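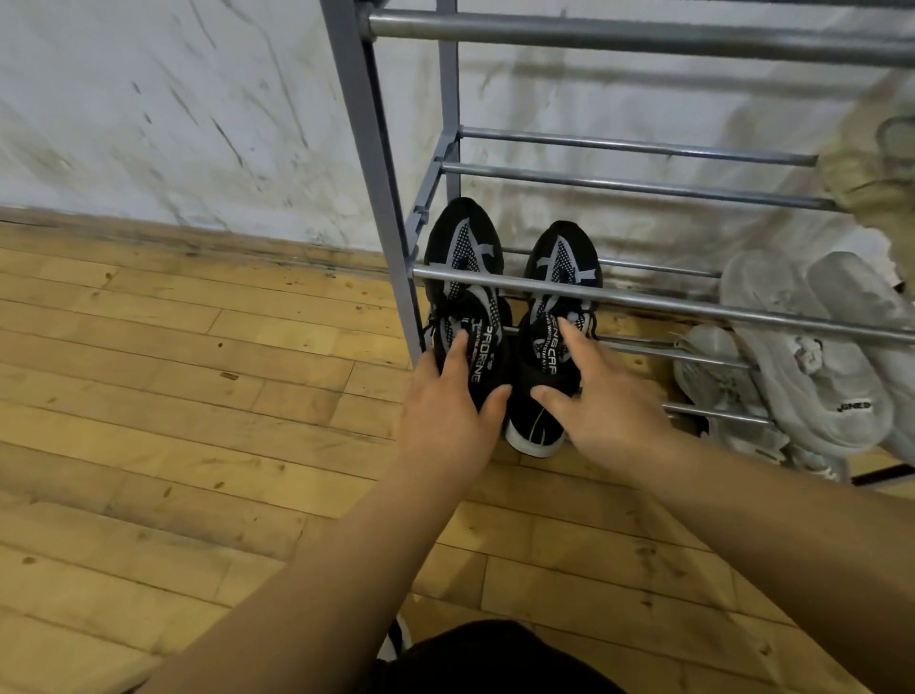
Skaroswood Walkers list
Subject: Re: Spring routes, and what about the Ornard loop?
Date: 26 April 2022

Hello everyone,

I've been meaning to answer this since it came through, and then the weekend got away from me, and then I wanted to look up my old notes before saying anything (they were in the wrong drawer, as usual). So please forgive the delay, and the length, which I can already feel coming on. I'll take the questions in the order they were asked and put the original in where it helps.

> Hi all, we moved to Skaroswood over the winter and have been
> enjoying the short river walk most mornings. We'd love to try
> something longer before it gets hot. A neighbor mentioned the
> Ornard loop. Is it all right for people who aren't big hikers?

First of all, welcome! You picked a lovely time to get here. The river walk is where most of us started, and plenty of us still do it when the day has other plans for us.

Yes, I think you'd be fine on the Ornard loop. It has a reputation for being hard and I've never quite understood it, except that the first stretch out of the parking area goes straight up through the pines and people form their opinion right there. After that it levels off along the ridge and you have a good long easy piece with the valley on your left the whole way. The high point is 1,198 feet by the sign, and the town is not exactly at sea level to begin with, so the climb is less than it sounds.

I'd go clockwise. The old map has the arrows the other way around, and there are people on this list who will tell you counterclockwise is the proper way to do it, and they may write in and say so, and that's all right. Clockwise gets the steep part done while you're fresh, and you come down on the gravel road at the end, when your knees will be grateful.

> Also, how long should we allow? The website says two hours but
> the comments under it say anything up to five.

Two hours is somebody with very long legs. We take 3 hours with one sit-down for a sandwich, and longer if the bluebells are out, which they should be any minute now. They're on the north side just past the second stile, under the beeches. My sister came last May and we must have stood there half the morning. If you carry a bird book, add more again.

There's no water anywhere on the ridge. There used to be a spigot by the Liu farm gate and it was kindly left on for walkers for years, but it was capped off when the pipe was redone, so please don't count on it even though it's still marked on the map. Fill up before you leave.

> Do we need boots? We don't own any and I'd hate to buy two pairs
> for something we might do twice.

Oh, please don't go and buy boots on our account! I walked for years in nothing but ordinary sneakers and so do a good many of the regulars. If it's been dry for a few days, sneakers are perfectly good the whole way around. After rain, the bit between the two stiles turns to soup, and then I'd simply pick another day or do the river instead. What matters much more is that they're shoes you've already worn plenty. New shoes on the gravel road will give you a blister by the bottom gate, and I have proof of that on both heels. Tie them a little tighter over the top of the foot before the descent and your toes won't slide forward.
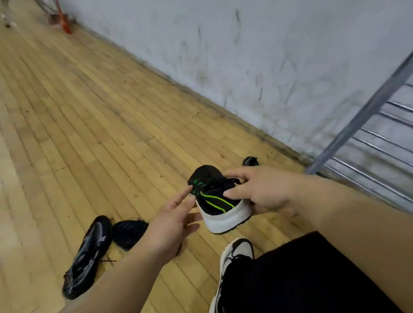 A black sneaker with green stripes. Ordinary walking shoes like these are plenty for a dry day.

Good socks, on the other hand, I would spend money on. And bring a spare pair to leave in the car. I can't tell you how nice it is to change your socks after a walk.

> Last thing, is there a bus? We only have the one car and it's
> usually spoken for.

There is, though you have to want it. The 822 goes from the library corner out toward Ornard and will let you off at the end of the lane if you ask the driver when you get on. From there it's a ten-minute walk to the start, on the road but with a decent shoulder. Coming back, stand on the same side you got off, as the bus turns around at the mill and comes past again. I once waited on the other side feeling very sure of myself and watched it go by. Check the times the night before, they change them in the spring and the paper schedule at the library is generally the old one.

If the bus doesn't suit, ask here. Somebody nearly always has a seat, and we like the company.

While I'm writing, a few other odds and ends, so I don't have to send a second message tomorrow.

The Grellex path is still closed at the lower end, where the bank slipped. You can get in from the top and walk as far as the footbridge and back, and it's worth doing for the view alone, but please don't climb around the fence. The ground there looks much more solid than it is.

The bench fund stands at $3,354, and thank you so much to everyone who has put something in. The bench itself is ordered. It will go at the ridge end of the loop, facing west, in the spot where we all stop to catch our breath and pretend to be admiring the clouds. I had hoped it would be in before the bluebells but I'm told more likely toward the end of May.

Somebody left a gray wool hat on the fence post by the second stile. It's been there three weeks at least and has been through a good deal of weather. If it's yours, it's waiting for you. If it isn't claimed by the next walk I'll bring it home and wash it.

And dogs, since it came up last time: leads on through the Liu fields, please, all the way to the far gate, as there are lambs. Once you're up in the trees it's up to you and the dog.

I think that's everything. Do let us know how you get on with the loop, and which way around you went. I'm planning to do it myself the first dry morning we get, so if you see a person in a yellow jacket eating a sandwich far too early in the day, come and say hello.

Warmly, from the top of Mill Lane

> Thanks so much in advance, and sorry for all the questions!

P.S. Never apologize for questions. It's been so quiet on here since Christmas that I'd begun to wonder if the list was broken.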